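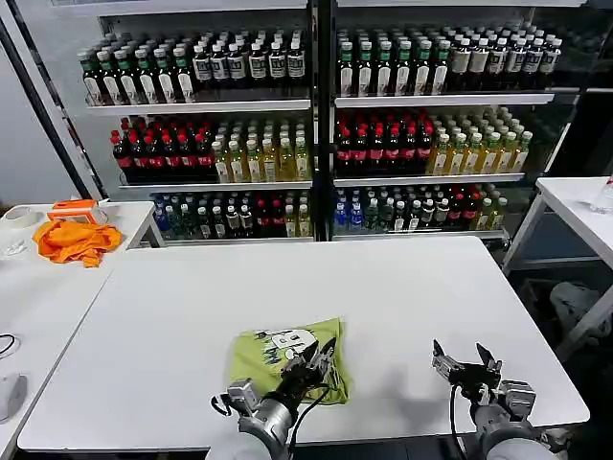 Shirt week at Cotthorpe, first batch

Green tee on the white table, drinks fridges behind. Still in a bunch, cartoon print showing.

Quick page, typing this between loads. Rest of the pictures go up when I get to them, probaly Thursday night. Notes for now so people quit emailing me about sizes and pickup.

What this is

Spring clothes swap, the May one. Tees, pillowcases, kids' stuff, dish towels. Comes in by the bag, gets flattened and folded and stacked, goes back out Thursday. Same room as last time, the one with the cold drinks along the wall. Use the side door, front one sticks.

2487 pieces on the final sheet last year. No idea yet for this year. Feels like more. Don't ask me till the sheet's done.

The green tee

Lime green, cartoon on it, the kind a kid wears until it's a crop top. Can't make out what the lettering says from the photo and I haven't gone back to check the tag. Going in the brights pile whatever size it is. If you're after one, brights is the pile to dig in, it always goes first.

For anybody folding a print tee: face down first. Smooth the back out flat, sleeves in, sides in, then up from the hem in thirds. Print ends up on top and people can see what they're getting. Plain ones I don't care, fold how you like.

Bunched-up ones take the longest. Find the two shoulder seams before anything else, pull those apart, and the rest mostly sorts itself out. Chasing the hem around is a waste of time, I did it that way for years.

Orange cloth, other table

Over on the left, crumpled, with the orange and white box behind it. Not listing it until somebody opens it up and gives it a proper look. Cloth pieces that aren't clothes get their own row on the sheet: napkins, scarves, squares of whatever. Last year they got mixed in with the tees and it took an evening to pull them back out.

White tape is at the far corner of that table. Please leave it there. It's for size labels and it walks off every single time. Write the size on the tape before you tear it, much easier than after.

The fridges

Yes you can buy a drink. Water, green tea, juice, the dark fizzy stuff. Pay at the counter, not in the sorting room. Drink it away from the shirts. We lost a whole stack of whites to one juice in the winter and I'm still hearing about it.

Also the cabinets throw off warm air at the bottom so don't pile bags against them. Leave a gap you can walk through.

Stack heights

10 to a stack for adult tees. Any higher and they slide when the table gets bumped. Kids' tees can go a little higher, use your judgement. Towels flat, no limit really.

Stack with the fold facing out, all the same way round. Looks better and you can pull one from the middle without wrecking the lot.

Bags

Ordered 200 from Flurnura, the paper ones with handles. They were fine last time apart from rain. Bring your own if you have one, saves us the order. Totes, pillowcases, old Salazar grocery sacks, all fine.

No clothes left in the bag by the door overnight. Please. Bring them in or take them home.

What we can't take

Anything damp. Single socks (somebody will try). Shoes, hangers, duvets. Shirts with a hole bigger than a coin go in the rag bin and the rag bin goes to the Civow workshop at the end of the month, so they do get used, just not here.

Stains, depends. Small and faded, put it through with a bit of tape on the spot so the next person knows. Big ones, rags.

Times

Drop off mornings, from 900 sharp on the wall clock, meaning nine, the sign printed it without the dots and I'm not paying for a new sign. Pickup Thursday afternoon untill everything's gone or we lock up.

Still need

Clear bins with lids. A second marker that works. Somebody with a car that fits two folding racks.

More pictures soon. The towels look great this year, wait for those. Back to the brights pile.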